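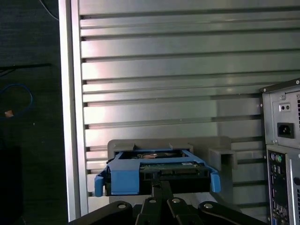
A hard drive in its blue caddy, held in a gripper.

Lucimara Prado has been buying other people's motorcycle companies for most of her working life, and she says the paperwork never gets any more romantic. "People imagine a handshake in a courtyard with an engine ticking over," she says. "It's a meeting room with bad biscuits. You argue for a whole morning over who pays for the roof."

The roof in question belongs to Serrano, the small sports bike maker in which her employer, Firno, agreed to take a majority stake on 4 December 2020. Firno makes gearboxes and steering parts for cars. It has never sold anything with two wheels, a fact that Serrano's owners' club has pointed out in several letters, one of them in verse.

Prado has read them all. "The poem was good. It rhymed Firno with inferno, which I suppose was coming."

Serrano built 1,060 bikes last year and lost money on most of them. The Tellero, its five-year-old flagship, is adored by the press and bought by hardly anyone. Two earlier suitors looked at the books and went home. So what did Firno see?

"A factory where 300 people can build a frame better than we could in ten years of trying," she says. "Also a frightening amount of debt. I'd be lying if I said we only noticed the frames."

She won't discuss the price, though she will talk at some length about what isn't changing. The engines stay. The red stays. The works at Fitstead stays open, with a new paint shop to follow if the board signs it off in February. Asked whether the board will, she looks out of the window for a while. "They like paint," she says.

There is also the matter of a cheaper, smaller Serrano, which the club regards much as villagers regard a bypass. Prado says drawings exist and that she has sat on a mock-up. Was it comfortable? "It was made of clay."

She doesn't ride herself. She took lessons once, on an airfield, and gave up after dropping the instructor's bike on the instructor's foot. The club hasn't heard about that yet - she would like the deal to close first.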